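Search this site
Search
Go

31 May 2025

Continued the occlusion runs on the Kaver arm. The question is still whether the Reltach policy can hold a grasp plan when the fixed view gives it almost nothing. Gizella Fekete wants a number for the draft by July.

Setup: two conditions, 30 trials each, same object set. Condition A uses the fixed view and joint readings. Condition B drops the fixed view from the input and keeps the joint readings. Controller gains unchanged. I reset the seed to 16 after the crash before lunch and threw out the three trials logged under the old one.

A finished with 85 percent success on clear views. On blocked views it fell below B, which I did not expect. The policy seems to treat a blurred surface as real geometry and steers away from it. Gu's masking term was meant to prevent this. Either the weight is too low or the mask is computed before the resize. I will check the order of operations first.

Went through the blocked views one at a time and tagged each by how much of the gripper could be made out. Most of the failures in A sit in the lowest bin. My tags and the automatic ones disagree where only a fingertip shows, so the bin edges need a written rule.

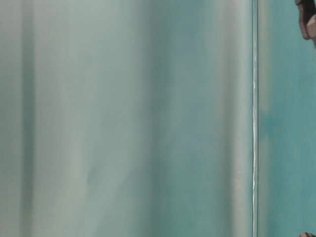

Fixed view, lowest visibility bin. Part of the gripper at top right.

Left to do: rerun A with the mask weight doubled, log attention per patch, send the table to Gizella. Disk on the logging machine is nearly full again.

Comments

floroveck: Did you try random crops in training? Ours stopped avoiding blur after that.

tm_k: What's the success rate for B? I only see A.

floroveck: Also check the resize filter.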